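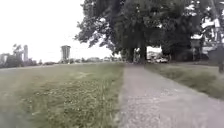
The field and the gravelly path, looking toward the big trees.

Mornadby Path: A Gallery

The Abella trail guide gives this walk a full page and calls it "a green corridor of rare calm." I have now walked it more times than the guide's author probably has, and I would call it a path beside a lawn. It has good trees at one end. Whether that earns a full page is something you can decide for yourself.

According to the guide, the stretch is 3,114 feet long. The leaflet from Astard, who put out the new maps, says 2,047. Both claim to start at the same gate and stop at the same trees. I have written to each of them and received one reply, which thanked me for my interest in the outdoors.

On the surface

The leaflet lists it as "smooth, all-weather." Look at the grit and make up your own mind. I'd take a wide-tired stroller on it without worrying. I would not take a suitcase, and I'd want to try it with a borrowed wheelchair before telling anyone it was fine. Whether it counts as gravel or old asphalt seems to depend on who you ask and how recently they fell on it.

On the clover

The small white flowers in the grass look like clover to me. The guide says "wildflower meadow," which is a lot to hang on a lawn that gets mowed. They are pretty, I'll give them that, and they're thickest near the path, where you can look at them without getting your socks wet in the morning. Anyone driving out from Stesent for a meadow should know what they're getting.

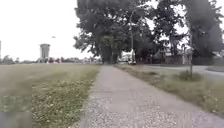 Then there is the matter of the view. The guide promises "unbroken countryside," and I can't see how anybody stood on this path and wrote that down. There's a water tower on the skyline, standing all by itself, and a low line of trees and buildings beneath it. I like the water tower. It gives you something to walk by, and it's a good deal easier to find than the gate. If I were writing the page I would put it in the first sentence, but guides like this one seem to think a tower is bad manners.

On the trees

No complaints, and I did look for some. They are big, dark and leafy, and they pull the whole walk toward them. The leaflet says they are 375 years old. It gives no source for that and I have not found one. They could be a third of that and still be the best thing out here.

On the light

Flat and white. People on the Abella message board keep telling me to come back at 7 in the evening in October for the gold. I went. It was dark.

On the verge

The right-hand side is left long and shaggy while the field on the left gets cut. The leaflet calls this "managed for nature." Maybe so — it could also be that the mower doesn't like the slope. I'd be glad to be shown a plan.

Would I go again? Yes, and I will, mostly with a measuring wheel. Anyone who has already measured it is welcome to send me the figure, along with where they started and what they used.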